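Section 5: Running the table demonstration on an open day

I've written this section separately from the rest of the Woler set-up guide because showing the arm to visitors is a different job from using it for work. When you're on your own you can stop, swear a bit, move something two inches to the left and start again. With a row of people watching you (and at least one child asking if it can do a backflip) you want everything ready before the doors open. These are the steps I follow now, after doing it the hard way at our first open day in October.

I'm assuming you've already been through Sections 2 to 4, so the arm is bolted down, the Kommont control box is talking to it and you've done the first-time calibration. If any of that has moved or been unplugged since, go back and do the calibration again. It's dull, I know, but it only takes a few minutes and you'll be glad you did it.

5.1 The evening before

1. Charge the handheld stop button overnight. It has its own battery and it does not warn you very loudly when it's getting low.

2. Load the demonstration routine, not the everyday one. On the control screen it's under Saved, then Visitors. The Visitors routine runs at a lower speed and takes a longer pause before each grasp, so people have time to see what's coming.

3. Run it all the way through with nothing on the table. You're only looking for odd noises and for cables that pull tight when the arm reaches right across.

Note: if you edit the Visitors routine, save it under a new name. I overwrote ours once and had to ring Arnardóttir for a fresh copy, and they were very nice about it, but it used up most of a morning.

5.2 Setting out the table

1. Clear everything off and wipe the top down. Pen and paint marks that won't shift are fine as long as they're small. Big dark patches can confuse the object finder, so keep your objects well away from those.

2. Check the light. Our hall has a shiny tiled floor and the sun comes bouncing up off it after lunch, so I pull the blinds on that side before I start.

3. Choose your first object. I always go for packaging that everyone knows from their own kitchen -- visitors are far more interested in a crisp tube than in a grey test block, and the bright colours stand out nicely against a white top.

4. Put the object down on its side, at a slant, on the right half of the table. A slanted tube makes a better show than one lined up with the edge, as the gripper has to turn its wrist to meet it and that always gets a little "ooh" from the front.

5. Look at the live view on the control screen and make sure you can see the whole tube. With ours, the green Lay's one, I leave the open end pointing towards me.

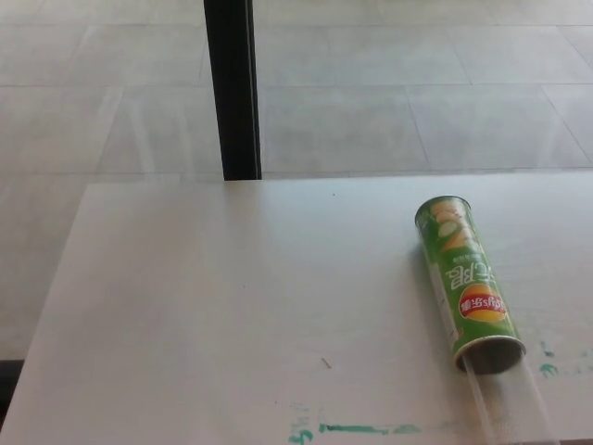 6. Press Find on the control screen. A box should appear round the object within a few seconds. If it jumps about, or if it wanders off to something clear or shiny lying nearby, press Find again. Still no luck? Turn the tube a little and have another go.

Caution: keep your hands off the table once you've pressed Find. The arm won't move until you press Go, but it's a good habit to be in, and the visitors copy whatever they see you do.

5.3 While people are watching

1. Put the rope barrier up 2 metres from the table edge, and stand inside it yourself with the stop button in your hand. In your hand, please, and never on the windowsill!

2. Let in a group of no more than 6 at a time. Any more and the ones at the back start leaning over the ones at the front.

3. Say out loud what the arm is going to do, then press Go. I used to explain it afterwards and people had missed half of it.

4. If the gripper drops the tube, leave it where it lands and press Find again. People quite like seeing it have a second try (mine got a round of applause for it, which was more than I got for my talk).

5. If the tube rolls off the table, press Stop before anybody bends down to fetch it. Wait for the light on the base to go solid, then pick it up yourself.

Caution: an empty tube is light and a full one isn't. Don't swap one for the other halfway through the day without changing the grip setting, found under Saved, then Visitors, then Grip.

5.4 Packing up

1. Press Park and wait for the arm to fold itself away.

2. Switch off at the control box first and at the wall second.

3. Put the tubes back in the Allside crate with the spare gripper pads. Have a quick look at the pads in the arm while you're there and change them if they've gone smooth.

4. Write anything strange in the log book, with the time. The object finder settings are covered in Section 6.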